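Working Next to the Robot: Housekeeping Tips for Mixed Crews

Posted in Workplace Tips, Gondal Lodgings

We run serviced apartments in Dornley, and since March part of the housekeeping on each floor has gone to a two-armed robot. The attendants are still here and their hours have stayed the same, but the hours are filled differently. These are the tips we hand to people moving over from the old routine. Most of them came from the attendants.

Set the room before you start the robot

Walk the floor first. Pick up shoes, chargers, kids' toys, anything a guest left behind. Push lamp cords and phone cords back against the wall. The robot's own cables need a clear run too, so look at where they lie before you look at anything else.

Open the curtains or close them, and then leave them that way. Strong sun moving over a pale floor slows the robot down, and it will stop and wait for someone to confirm. On the south side we do the living rooms after lunch for this reason.

Seating

Armchairs used to be a two-minute job: lift the cushion, vacuum the seat, put the cushion back, smooth it. On a mixed crew the robot does the lifting and placing and the attendant does the crevices with the narrow tool. Tub chairs are the hardest of the lot. The back wraps around and there is only one good way in, from the front. 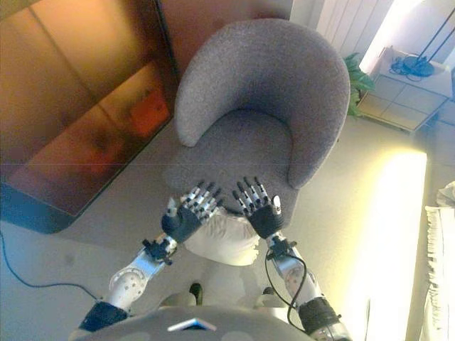
Both hands open over the front of a gray tub chair, with a white cushion or cloth at the edge of the seat.

Turn the chair so its open side faces the robot squarely. Leave space on both sides for the elbows. If there is a cabinet next to the chair, pull the chair away from it by the width of your forearm. Glossy wood shows every scuff, and we refinished one door before we learned this.

Take small items off the seat yourself. Remotes, coins and earrings go in the guest bag with the room number on it. Run your hand down the gap between cushion and back, even if the seat looks clean.

Cushions and soft bundles

Loose white covers are harder than tight ones. The fabric bunches up and the grip ends up on cloth with nothing behind it. Before the robot's turn, shake the filling down into the corners and tuck the loose edge under. If a cover has stretched, send it to the laundry room with a yellow tag and use a spare.

Don't reach in to help while the arms are holding something. This is the hardest habit to break for anyone who has made beds with a partner, because you want to take the other end. Stand back, let it set the item down, and fix the folds afterward. If it has stopped and is still holding the item, press pause on the handset first, wait for the light, and then step in.

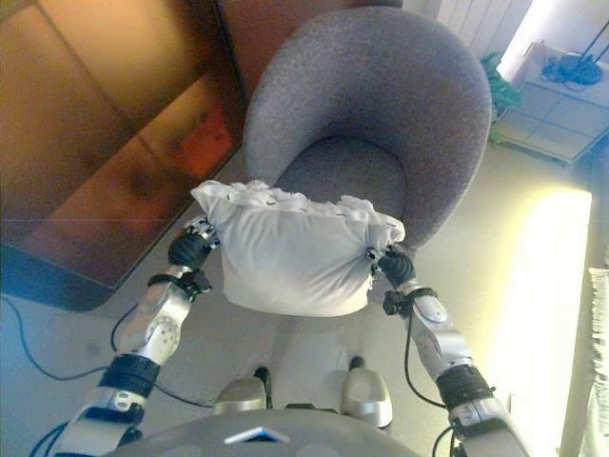 Fixing the folds afterward is a real part of the job now and it should be on your time sheet. In the first weeks people did it without writing it down, and the schedule came out too tight. Write it under "finish." A living room with 4 soft items gets its own line.

What changed for the attendants

Less bending. The people with bad knees and backs noticed this in the first month. Heavy seat cushions, floor-level baskets and the bottom shelf of the linen closet used to come up at every staff meeting, and now they mostly don't.

More waiting, though. The robot is slower than a person at nearly everything. An attendant who stands and watches it will be bored and will also fall behind. Work in the next space over, with the door open. Bathrooms are a good match, and so is the kitchen counter. Stay close enough to hear the tone.

More talking, too. Guests who are in the room ask questions, and it is fine to stop for a minute and answer them. If a guest doesn't want the robot in the apartment, clean it by hand and mark the door card. Don't argue the point.

We moved to pairs of attendants on the long corridors, with one robot between two people. Before that each attendant had a section alone. Some like the company and some miss having their own section. We still keep a few single sections on the second floor for those who asked, and those go by seniority.

Handset and charging

Keep the handset on your belt, never on the cart. Carts get left in hallways.

Swap packs at 40 percent, even if you think there's enough for one more apartment. A robot that runs down in the middle of a living room has to be walked out by two people, and both of them lose the rest of that hour.

Wipe the hands with a barely damp cloth between apartments. No spray near the wrists. Lint builds up in the finger joints by the end of a shift – a soft, dry toothbrush gets it out. Brevance sells a brush kit for this but we haven't needed it.

On Sunday the late shift checks the cables for nicks and logs it in the Womusine binder at the front desk.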